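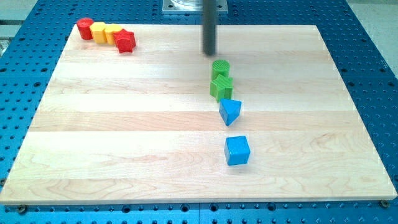 Colored blocks on the practice board at Worton, with the arm's rod just above the wood.

News > Workplace > Irkstead

Reading time: 3 minutes

Sorting arm gives Worton packers a break from the bins

IRKSTEAD, Monday, October 22, 2018 – The packing floor at Worton has a new helper, and the people who work next to it seem pleased to have the company.

Worton makes wooden and plastic learning sets for preschools. Every set has to go out with the right shapes in the right colors, and until this year all of that sorting was done by hand, standing up, at long benches under the north windows. It's fiddly work. A packer reaches into a bin, finds a star or a cube, turns it over to check it and slides it into place, and then does it all again for the rest of the shift.

In February the company brought in a sorting arm called Jalari, built by the Irkstead engineering shop Smits. The arm works with a slim rod that comes down over a flat board and pushes the blocks across the wood. New jobs are tried on a practice board first, with a handful of cylinders, stars, cubes and other shapes in red, yellow, green and blue, before anything is moved over to the packing line.

What has changed most is the day itself. Packers used to spend whole shifts at the sorting benches. Now they take turns of 20 minutes watching over the arm, and the rest of the time goes to checking finished sets, fixing mix-ups and getting orders boxed. The sore wrists that everyone on the floor used to talk about come up a lot less at lunch!

The crew has also taken on work that wasn't there before. Anyone who wants to can learn to set up a job for Jalari, picking which colors belong together and where on the board each group should end up. Training happens during paid hours and no computer background is needed. Several packers who had never touched a machine like this are now writing up the sorting jobs for the winter sets, and they are good at it – they know which pieces get confused and which ones like to roll.

There have been rough spots. Stars catch on their neighbors and can drag another block along, and the first weeks meant a lot of stopping and starting. The packers kept a notebook of every snag next to the line, and Smits used it to rework how the arm comes in behind a piece. Early on, some people also worried about their hours. Worton put it in writing that no packing jobs would be cut because of the arm, and the fall schedule has the same number of shifts as last year's.

The final check still belongs to people. Each set is opened, looked over and closed by a packer before it gets its label, and that part isn't going to be handed to a machine. The next order is a big one, 2000 sets for the spring term, and the floor plans to run it with the arm on sorting and the full crew on checking and boxing.

Neighbors who are curious can see Jalari at work during the fall open house at the Worton building. There is room for 100 visitors, and sign-up sheets are at the front desk. Kids are welcome, and there will be plenty of blocks out for them too.

Contact the news desk | Copyright 2018 | Back to top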